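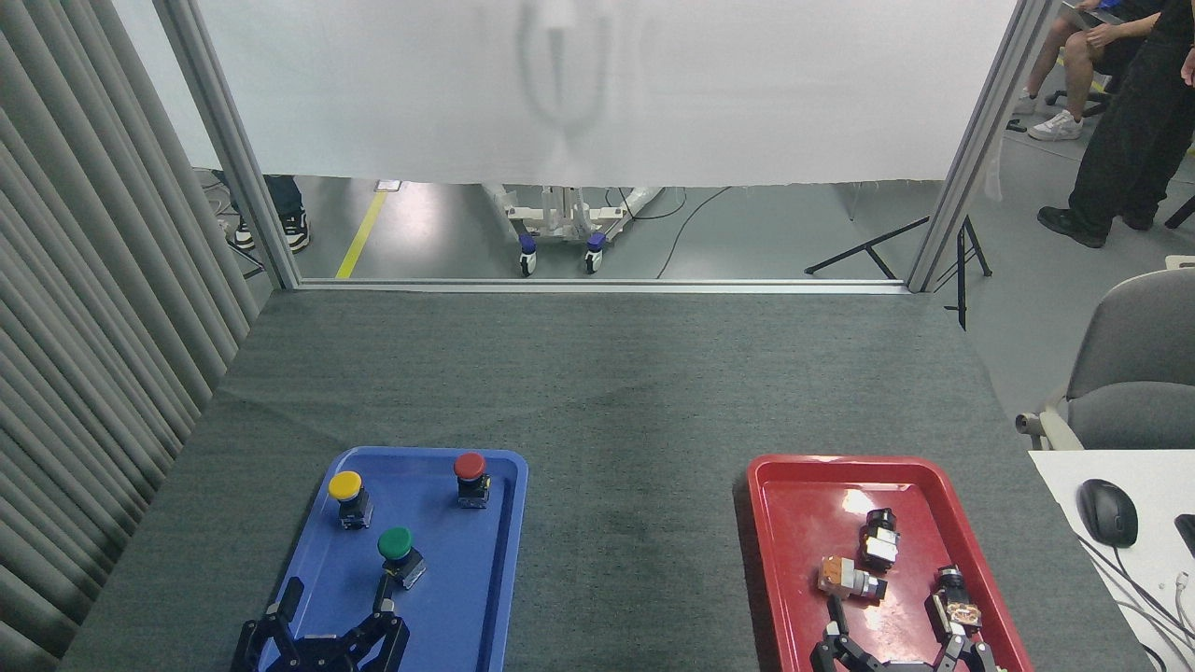
Pre-session check, button and switch station, Himevari cell

Filled in by Rigoberto Villanueva, Apr 25, 2023

1. Trays set, blue left, red right: OK
Three capped buttons go in the blue one (yellow, red, green), bare switch bodies in the red. I still want tape corners on the carpet so we stop eyeballing it!

2. E-stop in reach of the operator: OK
Pressed it 2 times, arms dropped out both times. Happy with that.

3. Cables and trip points: FIX
There's a black cable curving over the floor out past the white sheet. Please tape it down, Hiyori (or shout and I'll do it). 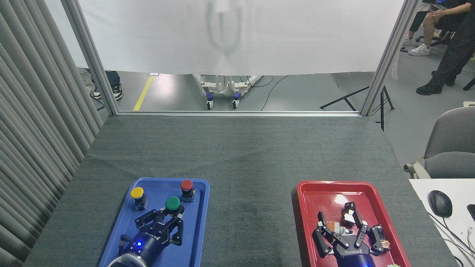 4. Fingers, joints and screws: OK
Went over both hands with the small driver. The left one felt a touch stiff back in January, seems fine now.

5. People outside the posts while arms are live: REMIND
Chatting is fine, just keep your feet back, folks.

6. Recording and disk: OK
We're at 2,248 good episodes out of 2,816, and I'd love nearly 81 more before the Vaughan batch goes off for training. Fumbled grasps get tagged, never deleted.

Recheck item 3 before the next run.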